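Trillon 2, the yard edition: two weeks with a pretend garden

Let me start with the name. Trillon is the simulator, Trillon 2 is the same simulator with an outdoors, and the outdoors costs extra. I paid for it. I teach robot arms to go to places and touch things, and I was tired of kitchens.

What you get is one suburban plot with a house, a lawn and more palms than I would have planted, plus a two-armed robot you can drive by hand or hand over to a policy. The pitch is the "demonstration stretcher." You drive the robot through a task 14 times, and the stretcher cuts your runs into pieces, moves the objects, glues the pieces back together and replays them. Whatever reaches the goal is kept. Whatever falls over is thrown out. The idea has been around for a while, and Trillon's version adds a pleasant progress bar.

My test was dull on purpose. The robot starts somewhere in the yard, gets told to touch a target and has to put a fingertip on it. From my 14 runs, the stretcher produced 594 keepers overnight. I then trained the same small network two ways, once on my own driving and once on the stretched set, and gave each one 100 fresh starts.

On my driving alone it managed 31 touches out of 100. I choose to blame the network. On the stretched set it managed 78, which annoyed me, as I had been planning a much ruder review.

Now for the ruder part. The stretcher is very good at moving the target and very bad at moving anything else. The bollard light stays where it is. So does the agave. When I shifted them by hand and tried again, the score dropped to 52, and most of the failures were the robot setting off with great confidence toward the spot where the light used to be. It hadn't learned the bollard. It had learned the address.

Dace Priedītis, who shares my office and my low opinion of progress bars, suggested turning on the wrist views during training. That helped more than anything in the manual, and brought the shifted yard back up to 67. The price is time. Training went from a long lunch to most of a night, and the wrist views are full of whatever the hand is nearest to, so expect to scroll through a great deal of black plastic-looking nothing when you check your data.

Setup is fair. The installer wants its own copy of everything, and the export tool failed on me until I found the August patch notes from last year, which describe the problem nicely and fix it in the second-to-last line. Driving by hand is smooth. The collision shapes on the plants are a guess, and a finger will sail through a palm leaf that it ought to bend. If you care about contact with soft things, Fluline does it better and has an uglier lawn. If you want something that runs on an old laptop, Trosano is still your friend — a slow friend.

Would I buy it again? Yes, at the renewal price, and grumbling. The stretching works, the numbers held up over two repeats, and the yard is a decent change from countertops. I'd like movable scenery in the next version, and I'd settle for a checkbox.
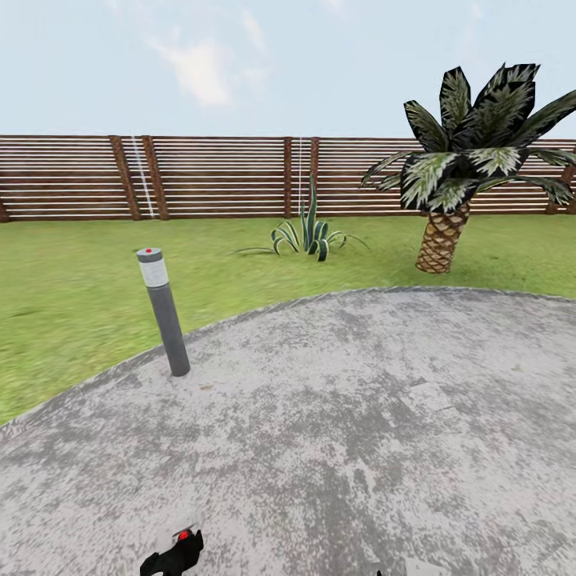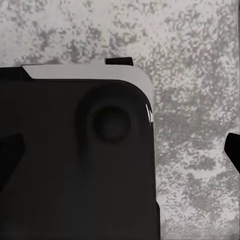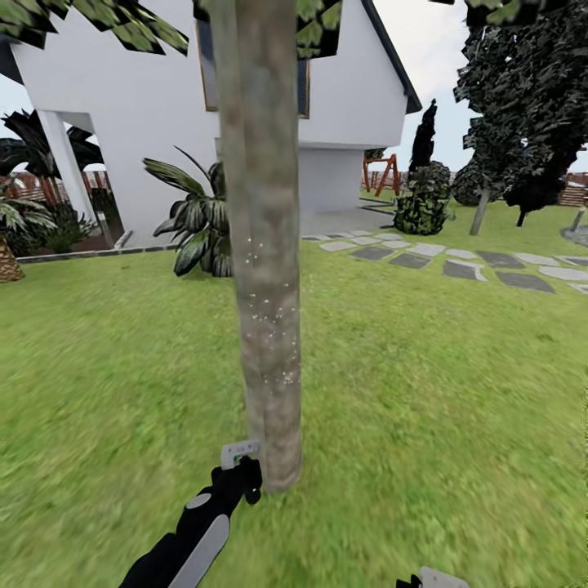

Robot views from the simulated yard, Trillon 2.

Vītola Bench Notes | Contact the editor | © 2019 | Back to top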